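Monent Slide Rule, Etton Edition
Item 3144
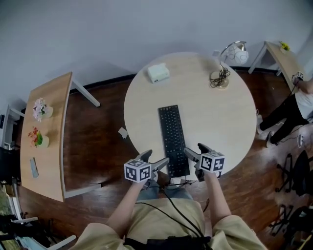
A black full-sized keyboard on the round table.

If you have never multiplied two numbers by sliding one stick along another, you are in for a treat! The Monent is a working slide rule with the classic C and D scales, plus A and B for squares and square roots, K for cubes, and an L scale for common logarithms. Everything is marked clearly enough to read at arm's length, and the cursor has a single fine hairline that stays put when you let go of it.

The idea behind it is lovely. Adding two lengths is easy, and logarithms turn multiplying into adding, so the rule does your multiplication by laying one length after another. Set the 1 on the C scale over 2 on the D scale, look under the 3, and there is your 6. Now look under the 4 without moving anything, and there is 8. The whole two times table is sitting there at once (this is the moment when people in our workshops start grinning).

You do have to keep track of the decimal point yourself. The rule sees 2, 20 and 200 as the same place, so you make a quick estimate in your head first. I think that's a wonderful habit to get into, and a few evenings with the Monent will do a lot for your mental arithmetic.

You can expect three significant digits over most of the scale. Near the left end you can often squeeze out another one, while near the right end the marks crowd together and the third is a matter of judgment.

What comes with it
Slide rule with cursor
Cloth sleeve
Booklet by Ward Dijkstra, with 100 worked problems and full answers
Spare cursor spring

The booklet was revised in April and now has a longer chapter on proportions – my favorite part, and very handy for scaling recipes or reading maps. It assumes you know fractions and nothing beyond that.

Care
Wipe with a dry cloth. Keep it out of direct sun, and store it with the slide pushed all the way in.

Goes well with
Joder log graph paper, pad
De Haan pocket tables of sines and tangents

Page updated June 24, 2019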